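Setting Up the Skundik Suturing Kit on a Two-Arm Bench System

Written by Benedek Borbély. Checked on the bench by Kálmán Medve. Last updated 1 Oct 2025.

The Skundik kit is Okura's add-on for two-arm surgical research platforms. It supplies a needle driver for each arm, a tissue tray, a calibration block and the handover software. This page covers installation, calibration and a first interrupted suture run under manual control. Automatic mode has its own page.

What you need

Skundik kit, revision B or later
Two arms with the Okura quick-lock flange
Paquette tissue clamp (the clamp in the tray also works but slips on thin samples)
Curved needles with black suture thread attached
Hex driver and small flat screwdriver
Tissue sample, prepared under your lab's handling rules

Allow 18 minutes for a first calibration. Later ones are shorter if the arms have not been moved on their bases.

Step 1. Mount the instruments

Power down both arms. Seat each instrument in its flange and turn the collar until it clicks. Check that the jaws open and close freely by hand before restoring power. If a jaw drags, remove the instrument and reseat it. Do not use the motors to free it.

The collar on our review unit was stiff on the right side. Okura replaced it under warranty. Revision C is listed with a different collar, which we have not tested.

Step 2. Set cable tension

Open the Tension panel and run the slack routine on one arm at a time. The routine moves each wrist joint to both limits and reports a value per cable. Accept values within 6 percent of the number on the calibration card. Anything outside that range needs a manual adjustment and a second pass.

The kit counts instrument cycles and locks the driver at 1,000. The counter is stored in the instrument, so moving it to another arm does not reset it.

Step 3. Register the two arms

Fix the calibration block in the tray. Touch each of the marked points with the left arm, then repeat with the right. The software reports the remaining error between the two arms. Repeat the step if the error is shown in amber. Leave the block in place until the file is saved. Removing it early discards the result without a warning, a fault we reported to Okura and expect to see fixed in the November release.

Step 4. Clamp the tissue and frame the view

Clamp the sample flat with light tension across the incision. Center the work area under the light and lower the exposure until the metal jaws keep some detail. Glare on the jaw tips is the most common cause of a misjudged grasp. Some will remain at steep wrist angles.

Step 5. Pass the needle between arms

Set motion scaling to 10 to 1. Hold the needle near its upper end with the left instrument. Bring the right instrument in from the opposite side with its jaw slightly open, and aim for the needle just below the left jaws. Close the right jaws fully before opening the left. Keep the trailing thread clear of both wrists and lead it away across the tissue.
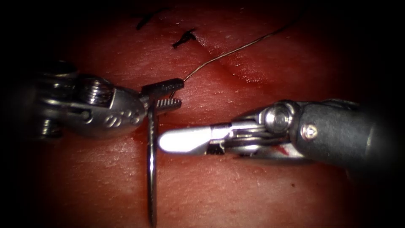
Step 6. Tie and trim

Pull the thread through until a short tail remains. Wrap it around the closed right jaws, grasp the tail, and draw the knot flat. Repeat in the opposite direction. Trim both ends short and move along the incision to the next entry point.

Step 7. Shut down

Park both arms, release the clamp and remove the instruments. Clean them by the procedure on the Okura card, paying attention to the underside of the wrist. Export the session log before closing the software. The Brembridge viewer opens the log directly, but it drops the tension values, so keep the original file.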